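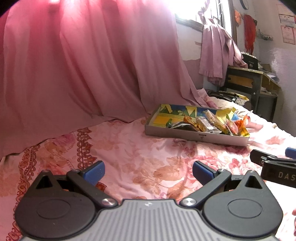 The Case for Leaving Snacks Where People Can See Them

Most advice about food in the house starts with hiding it. Put the crackers on a high shelf. Move the sweets into an opaque jar. Buy a cabinet with a door that closes by itself. I followed this advice for years, in two apartments and then in the house in Clunham, and I have come to think it is mostly wrong for homes where more than one person eats.

My own practice now is a shallow open box. It goes wherever people are sitting, and in our house that often means the guest bed, with a floral sheet on it and the curtain half the width of the room. The snacks go in as they came from the store, in their wrappers. When the box runs low someone fills it, and when people go to sleep it moves to the dresser.

I know how this sounds to tidy people. My sister-in-law, Catarina Rocha, thinks food belongs in the kitchen and beds belong to sleeping. She has a pantry with matching clear bins from Sirklow and a label on each one. It is a handsome pantry. It is also full of things that expired in March, and she would be the first to admit it, having thrown out a bag of them while I was standing there.

A deep bin works like a well. The newest bag goes on top, the newest bag gets eaten, and the bottom turns into a layer of things bought on a whim. A shallow box doesn't have a bottom in that sense. Each package has some part of itself in view, and a person reaching for one thing has to move another and so finds out that it exists.

Wrappers matter too

The second piece of standard advice is to decant. Take everything out of its package, pour it into jars, and recycle the noise. I object to this more strongly than to the hiding.

A package is useful. It tells you what the food is and how long it will keep, and if you liked it, it tells you what to look for next time. My neighbor Leonilde Veloso used to bring back sesame candy from a grocery on Urquhart Street and pour it straight into a tin. We all liked it. When she wanted more, she could not remember which of the 6 kinds on the shelf it had been, and she had to buy her way through them.

This is a bigger problem when the label is in a language you read badly or not at all. Half of what we eat between meals comes from Chinese groceries, and I shop by color and by picture. I know the green and white bag with the leafy vegetable on it. I know the grainy blocks in clear wrap, where you can see the food itself and the red characters on top. If I poured all of that into jars I would be left with several jars of tan things.

Clear film also does the job people buy jars for. You can see what is in there. It has the further advantage of portion: one block is one serving, and a guest can take it without putting a hand into a common supply.
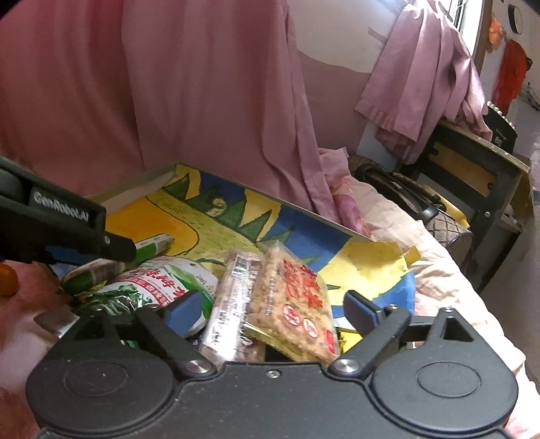
The objections

The most serious objection is that visible food gets eaten. This is true. I would only ask what it was bought for. In our house, the hidden snacks were eaten too, at eleven at night, by one person standing in a dark kitchen. Food in an open box gets eaten in company, and I think people eat less of it when others are talking to them.

Duarte Caldeira, who I share an office wall with, raised the question of crumbs on the bed. He has a point, and a sheet that goes in the wash is my answer to it. A printed sheet is better than a white one for this purpose. Ours is pink and has flowers all over it, and it forgives a good deal.

The other complaint is looks. A pile of loud packages is not restful, I agree. What helps is the box itself. Ours has a painted inside and a light rim, and the rim is enough to make the pile look deliberate. Without it, the same food on the same bed would look like unpacked shopping. Any low box will do – the lid of a gift box, a tray – provided the sides are short enough to see over from a seated position.

I would make exceptions for toddlers and for dogs. For everyone else, I'd suggest trying it for a month before spending money on bins.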